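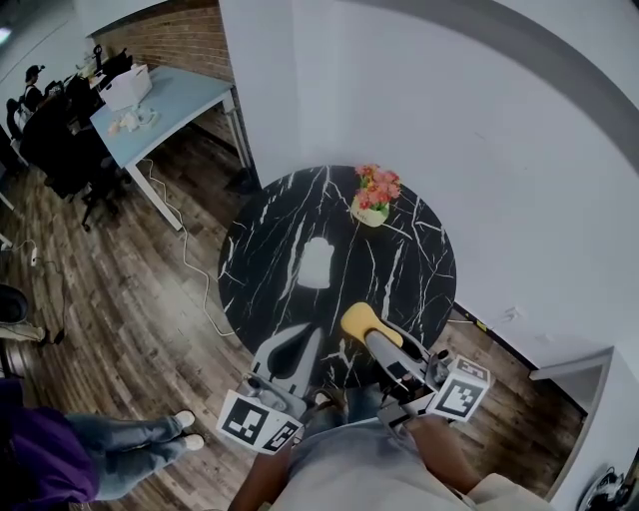 Marble is a stone that began its life at the bottom of the sea. Long before there were people, the warm seas were full of tiny animals with shells. When they died, their shells sank down and made a thick layer of mud, and this mud became hard and turned into a rock called limestone. Marble can have many colours. A black one with white veining, like the top of the round table, looks as if someone painted it with a very thin brush, but the lines were made by nature.

How does limestone become marble?

Imagine that you put a heavy book on a piece of soft cheese and leave it in the sun. The cheese gets warm and flat and changes its shape. Something similar happens to limestone when it is pushed deep under the ground. The weight of the mountains presses on it from above, and the heat of the Earth cooks it from below. The rock does not melt. It stays solid, but the small crystals inside it grow bigger and hold each other very tightly, like the pieces of a puzzle. After this big change we call it marble. Scientists say that marble is a metamorphic rock. "Metamorphic" comes from Greek words and means that the form has changed.

Where do the lines come from?

The lines are called veins, the same word we use for the blue lines on the inside of your wrist. When the ground moves, the stone can crack. Water goes into the cracks, and in the water there are minerals which you cannot see, just as you cannot see sugar in a cup of tea. Slowly the minerals leave the water and fill up the crack. If the mineral is calcite, the vein is often white. Dark stone can get its colour from carbon, which came from very old plants and animals.

A small secret about names

Not everything that is sold as marble is marble for a scientist. In a stone shop, many stones that can be polished until they shine are called marble, also some limestones. My friend Zuleica Tavares cuts stone at the Fullard yard, and she told me that her customers choose by colour and almost never ask about the crystals.

Try it at home: vinegar and chalk

You need:
a piece of natural chalk or a bit of limestone from the garden
a glass
white vinegar, 100 millilitres
a grown-up to help you

Put the stone in the glass and pour the vinegar over it. Wait 5 minutes and look closely. If there are small bubbles on the stone, it contains calcite. The bubbles are a gas called carbon dioxide, the same gas as in fizzy drinks. Some chalk for blackboards is made from gypsum and will not make bubbles, so try another piece if nothing happens.

Please never do this on a real marble table! Vinegar, lemon juice and cola can leave dull marks on it, and these are hard to take away.

Words to remember

Limestone: a rock made mostly from old shells and sea mud.
Mineral: a natural solid material that rocks are made of.
Vein: a line of mineral that fills a crack in a rock.
Quarry: a place where stone is cut out of the ground.

Written by Frauke Hellwig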